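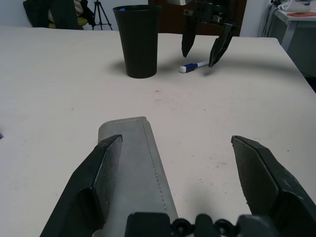 Wrist camera view, marker and black cup on the table, second gripper at the marker.

Prasura two-finger gripper, matched pair, with Huaranga control box
Reviewed 11 Aug 2021

The Prasura is an electric parallel gripper sold singly or in pairs, with a bracket for a small camera and a control box, the Huaranga, that drives both units. I bought the pair for tabletop work: cups, pens, plates, tissues, paper. This review covers the gripper and the box only. The arms came from elsewhere and have given no trouble.

Fit and finish are adequate. The finger castings are stiff and the mounting holes line up. The pads scuff quickly. Dust sticks to them, and a dusty pad slides on smooth plastic well before it slides on anything with texture. Wiping them with alcohol at the start of each session helped. Replacement pads are sold in sets of 4 and go on with two screws each.

Grip control is good in normal use. Force is set in steps from the box, and the low steps are low enough for a crumpled tissue. A marker is a harder object than it looks, as it rolls if one finger touches first. The Prasura centers well enough that I could leave the approach speed alone. Thin plates are better taken by the rim, with the fingers pointing down and the lower finger just clear of the table.

The fault

With both grippers powered, an emergency stop followed by a reset sometimes causes one gripper to close. It does this on its own, at the force that was set before the stop, with no command in the log. The manual says that after a reset the fingers hold position until a new command arrives. Mine did not always do so.

I first met this in the middle of a run, with my hand near the fingers to take out a pen that had jammed. The force step was low and the result was a pinched fingertip. On the highest step it would have been an injury. I stopped using the pair for work and tested it on the bench with a foam block between the fingers.

Over 150 resets, the gripper on the second port closed 13 times. The one on the first port never did. Swapping the grippers between ports moved the symptom to the other gripper, so the fault belongs to the box. Swapping the cables changed nothing. With only one gripper connected, on either port, I could not reproduce it.

What appears to happen is that the box restores its last target for the second port before it reads the actual finger position. If the stop arrived during a close, the stored target is "closed," and the gripper goes there. A stop during an open command produced no unwanted motion in my tests, which agrees with this. I have not seen the firmware source and can't confirm it.

Response from the seller

Skultadwood, the distributor, answered the first message in two days and asked for the log. After that there was a gap of over 6 weeks. The eventual reply called the behavior a "known startup condition" and gave a workaround: send an open command before pressing reset. The box does not accept commands while stopped, so the workaround can't be carried out. I pointed this out. A firmware update is now promised for October.
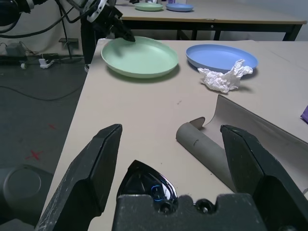
One reader, who had seen a draft of these notes on the Ultine users' list, reported the same closing motion on an older Huaranga box, and said that pulling the gripper power at the box before every reset had stopped it completely. The reader added that the switch is on the back panel and had to be moved to an external one within reach before anyone would bother to use it.

I tried this and it works, with a cost. Cutting power clears the stored target, and both grippers then have to be homed again, fingers fully open and fully closed. Homing is itself a closing motion. It happens on command and at low force, but anything left between the fingers will be squeezed, so clear them first. I now run the gripper supply through a separate lockable switch, and the rule is switch off, hands in, hands out, switch on, home, reset. The 24-volt line must be cut, since the stop line alone leaves the motor driver live.

Other notes

The status light on the box stays green during the fault. It should not be relied on.

The log records the reset but leaves out the motion that follows. Finger position has to be logged separately if a record is wanted.

The printed manual and the download disagree on the connector pinout. The download is correct.

Cable strain relief at the gripper end is short. Leave slack at the wrist.

Rating

Gripper alone, on one port: good, and fairly priced. Control box with two grippers connected: not recommended until the update is out and has been tested on the bench. Anyone already running the pair should fit a separate power switch now. I will rerun the reset test on the new firmware with the same foam block and force settings, and post the counts under this review.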